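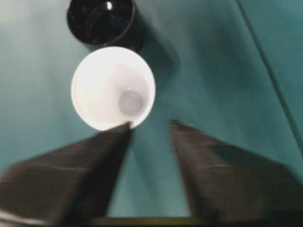 Reading time: 2 minutes

The buyer for the Dalcombe tea rooms keeps two cups on the desk, one white and one black, and starts with the white. "The inside matters more than the outside," she says. "You judge the strength of tea against the wall of the cup. Against black you can't."

Dalcombe holds 645 cups across its sites, nearly all of them white. The black ones, from the Nonarura range, came in last December as a trial order of 100 and are used for coffee only. She has no complaint about the shape. Her difficulty is with inspection – a gloss black interior throws back the ceiling lights, and a film of limescale is easily missed.

"With white, a brown ring shows at once. With black, you tilt it and look again."

Staff check the black cups at a slant under the lamp by the sink. Cups are stored upright, never nested, as the rims mark one another. Breakages run at around 4,000 washes per cup lost, by her own log.

Would she order black again? "For coffee, yes. In the smaller size."

Last updated: March
Contact Jeko | © Jeko | Back to top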